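Torholmer Family History: Frequently Asked Questions

Last updated 9 July 2025

I get a lot of the same questions by email (which I love, please keep writing!) so I've put my answers in one place. I'm a hobbyist with Torholmer grandparents on my mother's side and a spare bedroom full of photocopies. If something on this page doesn't match what your family says, tell me. I've changed my mind plenty of times.

What does "Torholmer" mean?

Torholmer is the everyday name for people descended from both the sailing families who settled at Torholm and the river families who were already living in the Prelten valley. It covers any amount of either. If you have one great-great-grandmother from the valley and everyone else came off a boat, people will still call you a Torholmer, and the same goes the other way around.

In older letters you'll also see "half-river," which some families used about themselves quite cheerfully and others hated. I leave it alone unless I'm quoting something. My grandmother would get up and leave the room if she heard it.

Is Torholmer the same thing as Prelten?

No, although I see why people mix them up! Prelten is the river, the valley it runs through, and the name used by the river families for themselves. Plenty of Prelten people have no settler ancestors and don't want to be called Torholmers. Torholm is the village at the mouth of the river. A person can live in Torholm and be neither one, of course. Half the village moved in from Trakham for the sea air.

How did the two groups come to live together?

The short version is the Pollock. She was a cargo ship that put in at the river mouth with a damaged rudder, late in September, and the crew and passengers had to stay through the winter. The river families sold them dried fish and let them build on the north bank. When the repairs were finished in spring, a good number of people decided they weren't going anywhere, and by then there were already a few marriages.

The long version is messier. The north bank wasn't empty land. It was where the river families dried their nets in summer, and there was a quarrel over it that went on for two generations. Some of the marriages were love matches, some look a lot like land deals, and at least a few of the women in the early church register have no name written down at all, only "a wife of the river." I try to say that out loud whenever I give a talk, because the version on the tea towels is awfully cozy.

Were all the settlers from the same place?

Not even close. The Pollock picked up passengers at several ports, and the crew came from all over. I've seen people online claim that every Torholmer has the same old-country roots, and the surnames alone should put a stop to that. Later arrivals came overland by way of Trakham once the road opened, mostly carpenters and coopers, and they married into both sides too.

What language did they speak?

At home, a mix. The river language gave the words for fish, weather, baskets, in-laws and anything to do with mud (there are a lot of words for mud). The settlers brought most of the words for tools and church things. My grandmother's generation could switch back and forth in the middle of a sentence and had no idea they were doing it. My mother understood it all but answered in English, and I've got the food words and the swear words, and that's my whole inheritance on that front.

Prelten itself still has speakers, and there are evening lessons in the valley school. They're taught by Prelten families, so please ask there and not me. I'd only teach you to insult a goose.

Why does my family name have so many spellings?

Because the clerks in Trakham wrote what they heard! The river names gave them the most trouble. One family in my own tree shows up with seven different spellings, and two of those are in the same marriage entry. When you search the index, try it with and without the last vowel, swap b for p, and swap k for g. If that doesn't work, search by farm name. Farm names were steadier than surnames for a long time.

Another thing to watch for is that a lot of Prelten children were given a settler name at baptism and never used it again. You may be hunting for a man who was only ever called that name once in his life, when he was a week old.

How many people are in the index?

Right now there are 3654 names in it. They come from the Torholm church register, the Trakham land books, the school lists and the family trees that readers have sent me. I've had more than 300 trees so far, and they range from beautiful typed charts to a single napkin. I loved the napkin.

A name in the index only means I've found that person in a record. It doesn't mean I've worked out who their parents were, so please don't copy a connection into your own tree unless there's a source listed beside it.

Can I call myself a Torholmer if I took a DNA test?

I get this one every week, and I don't think it's my place to say yes or no. What I can say is that I don't know of a test that has a box marked Torholmer. The results you get are broad regions, and the ones I've been shown by readers vary a lot even between brothers and sisters. A test can be great for finding cousins. It's much less use for telling you which side of the river your people ate their dinner on.

If you've just found out, come and say hello anyway. Read up, come to the supper, ask the older folks what they remember. Most of us came to this in bits and pieces.

Does being a Torholmer make me a member of the Prelten community?

No, that's a separate question with separate rules, and the rules belong to the Prelten families. They keep their own rolls. I don't have copies, I can't look anyone up and I can't put in a good word for you. Please don't send me your papers for this! I'll only have to send them back.

Did people of mixed descent have a hard time?

Depends on who you ask and when you mean. In the early days there were so few people at the river mouth that it doesn't seem to have mattered much. Once the Trakham land office opened, it mattered a great deal. A family written down as settler could buy on the north bank, and a family written down as river could only rent. So you get brothers where one is listed as settler and the other as river, and you can see what happened to each of their farms afterward. It makes for pretty grim reading.

Some families kept quiet about the river side for a long time after that. If your grandparents never mentioned it, please go easy on them. Mine told me when I was already grown, over the dishes, as if it was something about the water bill.

What do Torholmers eat?

Now we're talking! Smoked eel on flat barley bread, sour berry soup, and a pudding made with cattail flour that I would defend with my life. The barley came with the settlers, and the eel and the cattail flour were here already. Every family thinks the one down the road puts too much sugar in the soup. There's a recipe page on the menu at the left, and yes, I know the pudding recipe is missing a step. I'm waiting for my aunt to admit what it is.
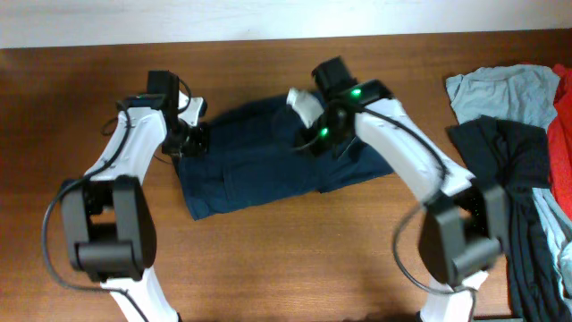

Two robot arms at a brown wooden table.

Is there special clothing?

There's a wool shawl with a river-pattern border, worn at weddings and funerals. The weave is a settler weave and the border is Prelten, and some of the border patterns belong to particular families. If you're buying one, ask the weaver which patterns are open for anyone to wear. They're very nice about it and will steer you right. The red vests you see in the Trakham gift shops were made up for a parade, as far as I can tell, and I haven't found a single old photograph with one in it.

Can I visit?

You sure can. The bus from Trakham stops by the church in Torholm, and the old net-drying ground is a short walk along the north bank. Wear boots. The church register is kept behind the counter at the Trakham records room these days, so see that before you get on the bus, or you'll end up riding back for it like I did. You can take notes in pencil only.

The upper valley is private land for the most part. Stay on the river path, and don't go up to the burial ground unless a Prelten family has invited you.

When is the supper?

In September, to mark the Pollock coming in. It's in the school hall and it's open to everybody. Bring a dish and a folding chair if you've got one. Prelten families hold their own gathering upriver at the same time of year, and in recent years there's been a fair bit of going back and forth between the two, with eel traded for pudding on the way.

Can I send you my family papers?

Please send scans or clear photos, never originals. I live in a damp house with a cat! Tell me who wrote the thing, if you know, and whether I may put it on the site. I don't post anything about living people. If you spot yourself or your mom in the index by mistake, write to me and I'll take the entry out the same day.

Will you research my tree for me?

I wish I could, but I've got a job and my own tree is a wreck. I'm happy to answer a small question, like "what does this word in the margin say," and I'm pretty good with the Trakham clerks' handwriting by now. For anything bigger, the records room has a list of paid researchers at the front desk.

Can I use your text in a school project?

Go right ahead, just put a link to the site and check the dates against the register first. I'd love to see the project when it's done, too.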